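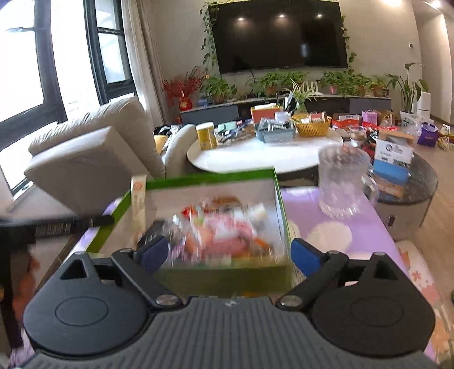 A box of small wrapped packets.

THE SNACK LEVY

Manolis Sotiropoulos had been in the Stumow office for 15 years, and in that time he had never once paid for a biscuit. He did not see this as theft. The box sat in the kitchen, the kitchen was paid for by the company, and he was, in his own view, most of the company.

Marina Economou put up the first sign. It said PLEASE CONTRIBUTE, in colours she had chosen to look relaxed. By lunch someone had written "to what?" underneath, in Velimir's handwriting.

"It's not my handwriting," said Velimir Delić.

"You cross your sevens," said Marina.

"There aren't any sevens in it."

She took the sign down and wrote another with a number on it. The office had eaten $342 worth of snacks since winter, and the jar held a five-dollar note and a button. Urho Karppinen recognised the button. He had been holding his cardigan shut with his left hand since Easter, and he asked for it back. Marina told him the jar was for deposits only.

Manolis read the second sign over the rim of his mug.

"Who bought them all?" he asked.

"I did."

"Every week?"

"Who did you think it was?"

He considered this. He had thought, if he had thought anything, that they came with the building, like the carpet. He went back to his desk and was short with a supplier in Ilter who had done nothing to deserve it.

The next morning there was a new bag on the counter, an enormous one, tied at the neck. Manolis had driven to the wholesaler at Wuyts before work and filled it himself. He stood beside it until Marina came in, and then he pretended to be rinsing a spoon.

"They're all aniseed," she said, after she'd looked.

"There was a special on."

"Manolis, nobody likes aniseed."

"I like aniseed," said Urho, from the doorway, one hand on his cardigan.

So for the rest of September Urho ate aniseed, Marina bought the other kind and hid them in the filing cabinet under Pensions, and Manolis, who had a key to the filing cabinet, took two a day. He left a dollar each time. Once it was a button.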